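Arier owners board > Cells and workstations > Right hand drifting on a two-hand table cell

tealbench
Posted April 2020

Hi all, long read, sorry. I look after a two-handed Arier cell at Sistham and the right hand has gone funny on me. It's a pretty modest setup — felt-covered table, folding screen behind it so the head camera isn't distracted by the rest of the room, yellow tape on the floor so the base goes back in the same spot after I've had it out for cleaning.

The left hand is lovely. The right one rests fine, palm down, but when it goes for anything low and flat it comes in too far to the right and the thumb ends up crossing the packet. Bigger stuff like the bottle or the foam cube it doesn't seem to mind. I redid the wrist zero in March and it was good for 2 days, then back to its old tricks.

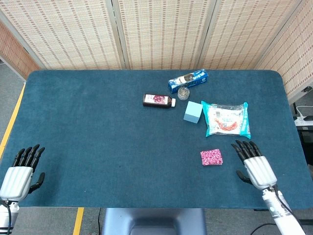 I've left the parts on the table alone between tries so at least that's not changing on me. Wrist offset reads 141 in the service menu and the sheet that came with the cell says 131. Do I just type the sheet number in and be done with it?

grubscrew_gav
No no no, don't type anything in! If it was good and then walked off, something's moving. Check the clamp where the wrist meets the forearm before you touch a single number. Mine had worked itself loose and I spent a whole arvo recalibrating a floppy joint like a complete drongo.

Miss Nair Fan
I'd look at the cable first. On ours the black cable down the right forearm had been tied too snug, and every time the wrist rolled it tugged the housing a smidge. Re-tied it with some slack and it's been fine ever since. (We're on the older Nair wrist though, so your mileage may vary.)

grubscrew_gav
Cable won't shift the zero. It'll make the move jerky, sure, but the offset should come back the same.

Miss Nair Fan
Well, it did on ours, Gav.

tealbench
Righto, did both. Clamp had a bit of play in it, not heaps. Nipped it up, gave the cable more slack, power off the whole time before anyone yells at me. Redid the zero and ran it on the small pink packet again, which is the one that's been giving me grief, with the speed knocked down to 40 per cent so I could see what the fingers were up to.

I reckon the approach angle is my next problem. The wrist comes in on a diagonal and for something that flat I'd like the fingers further over it before they close.

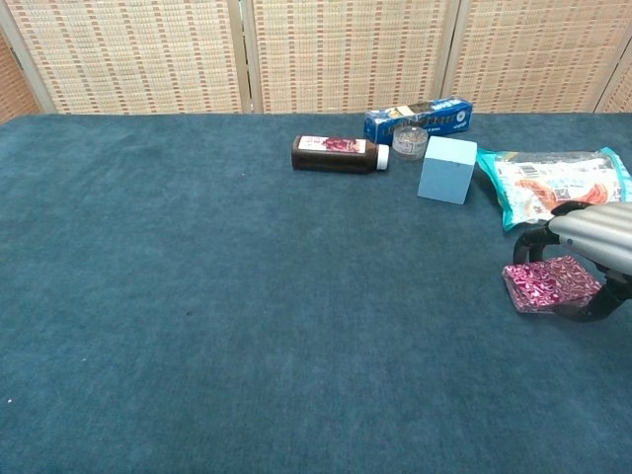 prallo_tech says felt is half the trouble with flat packets, and that everyone at Prallolitz swapped theirs for thin rubber mat ages ago. Fingers dig into felt, the height reads wrong, and you end up blaming the wrist for it.

grubscrew_gav
Can't agree with that one. Rubber grabs the fingertips and then you're wearing out pads instead. Felt's fine if it's stuck down flat. Give it a go with your palm and see if it lifts anywhere near the back corner.

tealbench
It's stuck down all right at the front, haven't checked the back. I'm not keen on ripping it up, it took me forever to get those rounded corners neat! Will write the offset on a bit of tape each morning for a while and see if it stays put.

Miss Nair Fan
Write down the left one too so you've got something to compare it with. And have a squiz at the cable where it goes round the elbow, that's where ours was rubbing.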